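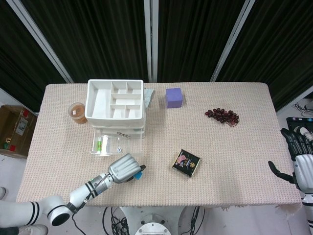
Plenwood Shared Workshop
Build-a-Robot Evenings, Handout 8: Hands, Tables and Picking Things Up
Posted in January by the Ilel build crew
17 comments | 155 shares

We use cookies to remember your settings. Accept | Manage

OK, last time we got Ilel's arms moving without hitting each other (mostly!), and I promised that this week would be all about the hands. So grab your notebook, grab a stool, and if you missed the arm session go read Handout 7 first or half of this will sound like nonsense.

1. Why I keep going on about the table

When I started, I spent all my time on the fingers and none on what was under them. Big mistake. A bare shiny tabletop throws reflections at the camera, and small stuff skates away the second a fingertip brushes it. A textured cloth fixes a lot of that for the price of lunch. Dark curtains behind the table help too, so the camera isn't trying to make sense of somebody's bike.

Pull the cloth flat before every run. I mean every run! A wrinkle the height of a pencil is enough to make a fingertip land early, and then you'll spend an hour "fixing" code that was fine.

2. Picking your objects

I like a mix, and I like it a bit messy. My usual advice is to have something soft (our purple foam cube is the friendliest object in the building), something lumpy, like a bunch of fake grapes, something flat like a little food package, and something small that you'll curse at. A die is perfect for that last job.

Start with the foam. Foam forgives you. If your grip is a little off, the cube squishes and you still get a lift, which feels great at nine in the evening. Grapes are a whole other story, because there's no one right place to grab them, and the bunch changes shape when you do. Flat packages are the worst for beginners, and I'd leave them until you can do the foam with your eyes closed.

3. Closing the hand

Here's the order I use with the Statden controller. Yours may differ if you built the older board.

- Open the hand all the way and wait for the fingers to report back.
- Bring the wrist in slowly, thumb side facing the object.
- Close the thumb first until it touches, then stop it there.
- Close the index and middle fingers together.
- Let the other fingers curl in last, at low power.
- Lift a finger's width, pause, then lift the rest.

That pause matters more than anything else on the list. If the thing is going to slip, let it slip a finger's width above the cloth.

Small objects want fingertips and thumb, so skip the fancy full-hand wrap. I know the wrap looks cooler. Everyone tries it anyway.

4. Trays and drawers

A compartment tray is a great target because you get easy and hard in one piece of plastic: aim for a long open section first, then work down to the small cells. Clear plastic drawers are nasty. The camera sees the stuff inside just fine, and sees the drawer front hardly at all, so the hand happily drives into it. Put a strip of tape along the front edge until your depth settings are sorted.

5. Logging

Our log is up to 1,574 grasp attempts now, failures included, and the failures are the part I reread. Write down the object, which hand, the grip, and one plain sentence on what went wrong. "Thumb late" is plenty. "Bad" is no use to you next week.

6. Cables, again

Sorry, I'm going to nag. Leave slack at every joint, then run the arm through its full reach by hand with the power off and watch the cable the whole way. Anything that goes tight gets rerouted before you switch on. Keep your feet out of the pile on the floor as well.

For next time

Get ten clean foam lifts in a row with each hand, and swap to the grapes if you finish early. Read the Siu notes on fingertip pads (the short version, the long one is a slog). Bring your log, even if it's ugly.

Get new handouts by email. Subscribe to the Plenwood newsletter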